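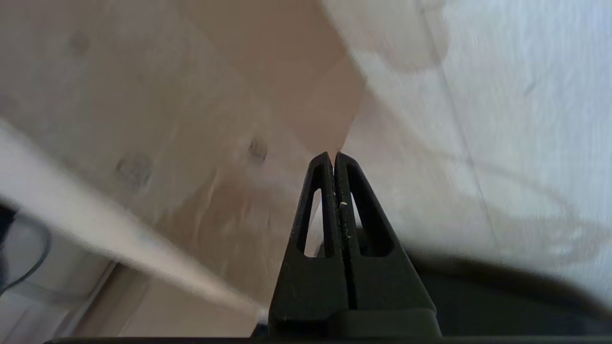 Tamošiūnaitė Street, November

I have been living with knotty wood for 7 years and have only lately begun to have opinions about it. The pale kind, I mean, with the grain showing and dark round spots scattered wherever the tree felt like putting a branch. You buy it because it looks cheerful in the store. Then you get it home and the knots start looking back.

My friend Kaja Mägi says you stop seeing them after a month. Kaja has painted every surface in her apartment white, so I don't know where she gets her data.

What set me off was the workroom. I've been trying to settle whether to leave the wood bare or go over it with the oil Urmas lent me, a tin of Esard so old that the lid had to be persuaded with a screwdriver. Urmas swears by it. He also swears by a soup I have eaten. I did a test patch on the back of a shelf, and it went the color of weak tea, and the knots went the color of strong tea, and I stood there for most of an evening deciding whether I liked tea.

The light doesn't help. In the morning anything white in that room goes so bright it's nearly blue, and the beige next to it looks like a sandwich. By four in the afternoon the whole lot is gray and I can't tell oil from shadow. I've made two firm decisions so far, one in each kind of light, and they disagree.

And the dust! I had forgotten that sanding one shelf means dusting everything you own. Pale specks settle on anything black and get down into the seams, where a cloth won't go. I've been at it with an old toothbrush. Xóchitl suggested a vacuum with the small nozzle, then remembered she still has my small nozzle.

So the wood stays bare until spring, or until Urmas wants his tin back. I did move the lamp.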